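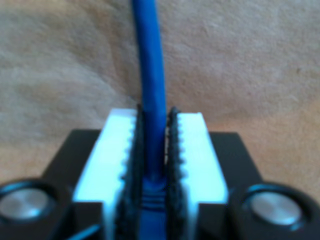 Wattanapong Technical Institute
Network Infrastructure I
Unit 2: Patch Cords, Connectors and Cable Handling
Instructor: Lamai Kongkaew
Laboratory supervisor: Sombat Suksawat

Scope of the unit

This unit covers the selection, inspection and handling of twisted-pair patch cords fitted with RJ45 connectors. Termination of bulk cable is treated in Unit 3 and is not assessed here. Students are expected to have read the chapter on balanced cabling in the course reader before the first laboratory period.

Terms used in this handout

Jacket. The outer covering of the cable. It holds the conductors together and protects them from abrasion. Jacket color carries no electrical meaning. In the teaching laboratory, blue cords are used between the patch panel and the switch, and gray cords between the wall outlet and the workstation. Other sites follow their own schemes, and the local labeling plan must be consulted before any cord is moved.

Strain-relief boot. The flexible sleeve at the rear of the connector. It limits how sharply the cable can bend where it enters the plug. Many boots are ribbed so that they flex gradually along their length. Some styles also cover the latch and keep it from snagging when a cord is drawn back through a bundle.

Latch. The plastic tab that secures the plug in the jack. A cord with a broken latch is to be withdrawn from service even if it passes a continuity test.

Conductors. Eight insulated wires arranged as four twisted pairs. The twist reduces interference between pairs and must not be disturbed by crushing or kinking the cable.

Bend radius

A cord should leave its connector in a gentle curve. For the unshielded cords issued in this course, the inside radius of any bend is to be no less than four times the outside diameter of the cable. Where the manufacturer states a larger value, that value applies. Cords that have been folded flat, stepped on or closed in a cabinet door are to be set aside for testing.

Insertion and removal

Align the plug with the jack and push until the latch engages. Pull back lightly on the plug body to confirm that it is seated. To remove the cord, press the latch fully and withdraw the plug in a straight line. Grip the plug or the boot. Do not pull on the cable itself.

Bundling

Hook-and-loop straps are used throughout the laboratory. Plastic ties are not permitted on patch cords. A strap is tight enough when it can still be turned by hand around the bundle. No bundle on the training racks may exceed 20 cords.

Laboratory exercise

Each pair of students will receive 18 cords from the Nollolell practice set. Inspect each jacket, boot, latch and contact area, then test the cord for continuity and correct pairing. Record the results on Form 61, including the length printed on the tag. Allow about 2 hours. Completed forms are submitted to Chanida Tanasarn in the equipment office. Defective cords go in the marked tray beside the tester and are not returned to the set.

Questions about the exercise should be directed to the laboratory supervisor.

Handout revised November 19, 2022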